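Ticket 329 - Takeaway packing bench, Markham counter
Status: Closed
Raised by: Miklós Balogh
Assigned to: Miklós Barta
Category: Consumables / bench layout

Reported fault
Carry bags tipping when the cup carrier is loaded. Cups pulled from the stack are sticking together, and two orders in May went out with a doubled cup. Packers also report reaching across the bags to get at the straws.

Initial check, 14:10
Bench is the flat black top with the grey walls. Paper packaging is piled at the back left, carrier and straw holder at the back right, cup stacks near both sides. One tan bag with white string handles was open at the front centre, top folded back.
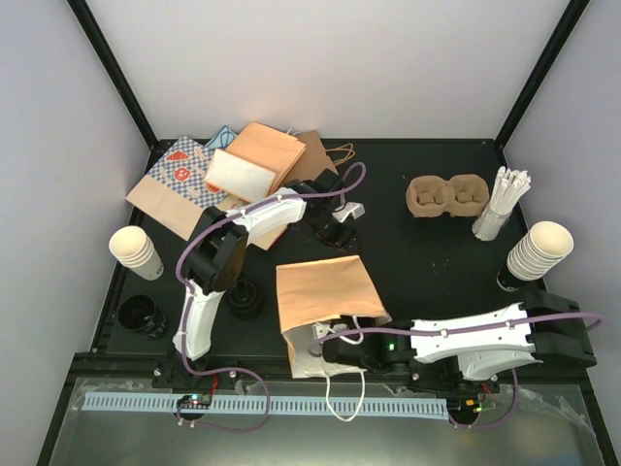
Bag stock is the Ghasemi twin-handle, carton of 164. Base creases are not being pressed flat before loading, so the bag stands on the fold and leans. With the crease pressed by hand, the same bag stood upright with a full carrier in it. Repeated with 6 bags from the same carton, no tips.

Cup check
Cups are Flustis, white paper. Sticking was traced to stack height. Sleeves were being pushed down hard to fit under the shelf in the storeroom, which wedges the rims. Sleeves stored on their side separated cleanly. Each cup should be stood upright on the bench and looked into from above before filling - a doubled cup shows a second rim.

Note on bread bags: the pink ones with the blue and white check, marked "french bread", are being left flat beside the cups. They are the right bag for baguettes but should go back to the pile once the cup is placed.

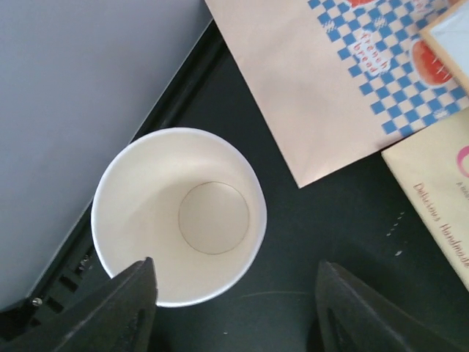
Actions
1. Press base crease on all carry bags before opening.
2. Store cup sleeves on their side, no more than 5 high.
3. Swap straws and packaging pile at next layout change (Beta layout sheet, revised copy to be taped inside the cupboard door).
4. Balogh to report any further doubled cups on this ticket.

Follow-up
No tips reported over the next about 40 orders. Action 3 still open, moved to its own ticket. Closing this one.

M. Barta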